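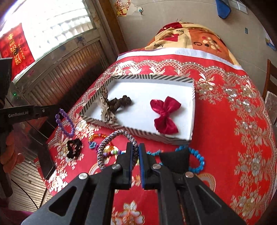
February, late evening
by Pondis

I write this with my shoes still on, and it is already past eleven. We have a place for the wedding! I say it in my head again and again and it still sounds like news of some other person.

The beginning of the day was not so good. We drove to Sillard in the morning, and I had the folder with all the papers on my knees, and I was sure we forgot something. We did. It was the paper with the measurements of the tables from my aunt, and I was angry at myself for 15 minutes, and then he bought me a coffee at the gas station and I was less angry.

The first place was too dark. The lady was kind and she showed us everything, also the kitchen, but I could not imagine my grandmother there. She needs light and she needs a chair near the door. The second place was a hotel, and the price was for people with a different life than ours.

Then we went to Palacios. It is a small restaurant with a long room in the back, and I must confess I did not want to go, because of the name on the sign with the missing letter. But we went in and the windows were so tall, and it was snowing a little outside, and he took my hand and did not say anything. He always says something. So I knew.

They have a free date in June. Nearly 60 people can sit, and we are 28 from my side and fewer from his, so it is enough even if the cousins come with their babies. We paid the deposit immediately. My hand was shaking when I signed and my signature looks like a child made it.

After that I called my mother. She cried, then she asked what the soup will be. I told her there is no soup yet. She was quiet for a long time. I think there will be soup.

We ate dinner at home, only eggs and bread, and we made the list of what is still to do. It has 12 points and the worst one is the music. He wants the band from his cousin's wedding and I want people to be able to talk. We did not fight, but we went to wash the dishes very politely.

It is four years since I came to this country with one suitcase. In that first winter I wrote in this same diary that I would stay until summer. I read that page tonight. The handwriting is smaller than now.

Tomorrow I must call the restaurant about the chairs, and write to my sister before my mother tells her everything.

Comments (3)

priltik: Congratulations!! I am crying at my desk. Please put the soup on the menu, your mother is right.

junebug11: We had the same fight about the band. We got the band. It was loud and I danced all night, so what do I know.

Pondis: Thank you both! My sister knew already. My mother was faster.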